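Loose cables on shared white table, how do you keep them tidy?

Asked by Debashish Karunaratne
Tags: desk, cables, shared office
Viewed 1754 times

Hello everybody. I am working in a shared room where we have one large white table in the middle. The rest of us have small desks near the wall, but the big table belongs to everyone, so each person puts a device there, uses it for one hour, and leaves the cable behind. In the evening I am usually the last one and I collect them.

The table has a small outlet panel that sits flush in the top, close to one side. It is a good idea, but everything which needs power must come to that side, and the devices stand on the far side. So the cable always crosses the middle. I have tried to put it over the back, but then it hangs down near the chairs and somebody pulls it with the foot.

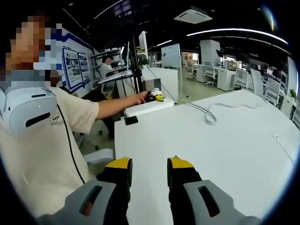 Lovely Malabanan asked in the comments if the gray cable must stay on the table all day, or if it can go away when the device is not in use. It can go away, but people do not like to plug it in again every time, so in practice it stays. I also have the permission to buy small things but not to drill in the table. The office rents it from Dalisay and we must return it without holes.

What I want to know:
1. Is there a way to fix a cable on a smooth white top without leaving glue marks?
2. Is it better to bring the power from below, with a strip under the table?

Thank you in advance for any advice.

2 answers

Answered by Trinidad Lumbao
Accepted answer, 9 votes

For question 2, yes, I would go from below. We had nearly the same situation. We took a power strip with a clamp, the kind you tighten on the table edge with a screw by hand, and we put it at the far side where the devices are. Please put a piece of felt between the clamp and the table, or you will get a round mark. Before you order, measure how thick the top is. My first clamp was too small and I had to send it back.

Do not plug this strip into another strip. It should go directly to the wall. If the wall is far, ask the building people about a floor cover for the cable, the flat rubber type, so that chairs can roll over it.

For question 1, the removable adhesive clips are okay on a smooth surface if you clean it first with alcohol and wait until it is dry. When you remove them, pull the strip slowly and flat along the table - not up. I have removed 4 of them after one winter and only one left a little glue, which I took off with warm water and dish soap. Test one under the edge first, because a rented table can have a different coating.

And make the cable shorter. If you have a long cable for a short distance, you will always have a coil lying somewhere. Fold the extra length in a figure eight and close it with a hook-and-loop tie. Please do not wind it tightly around your hand, it damages the cable with time.

Comment by Debashish Karunaratne: I ordered the clamp strip. The top is thinner than I thought, so it was good that I measured. Will write again in November when we change the room.

Answered by Amado Dagdag
1 vote

just buy a Bromow box and put all in it. we have one since years, no problem

Comment by Trinidad Lumbao: A box is fine for the strip, but it does not help with the part which crosses the table.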